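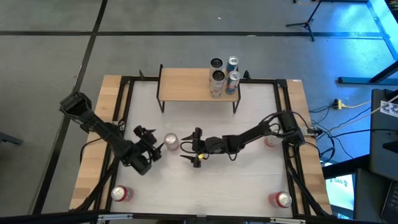 Overhead view of the two-arm table with cans and raised shelf.

Tundix Can Handling Set: Data Card

Version: May 2022
Issued by: Fliltden
Contact: Hendrik Jansen, Data Products

Summary

This set is supplied with the Tundix two-arm table kit. It holds 300 recorded episodes of beverage can handling and is intended for customers who wish to train or test their own control software before the kit is installed.

Contents

Each episode includes video from a head view and a fixed view, joint positions for both arms, and gripper opening values. Of the total, 175 episodes involve the raised shelf. The remainder take place on the table surface only.
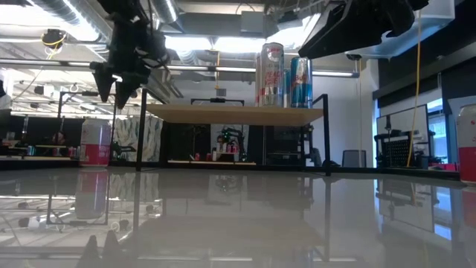
Fixed view: gripper at left, two cans on the shelf.

Known limits

All episodes were recorded at the Wotgate site on a single table. Reflections of cans and grippers appear in the fixed view and may affect detection software. Lighting was not varied. Glass containers are not covered.

Quality review

Baert reviewed the set for missing files and timing errors. Episodes with a gap of more than 3 video frames were removed.

Terms of use

The set is licensed to registered kit owners for internal use. Redistribution requires written consent from Fliltden. Requests for corrections should state the episode number and the view concerned.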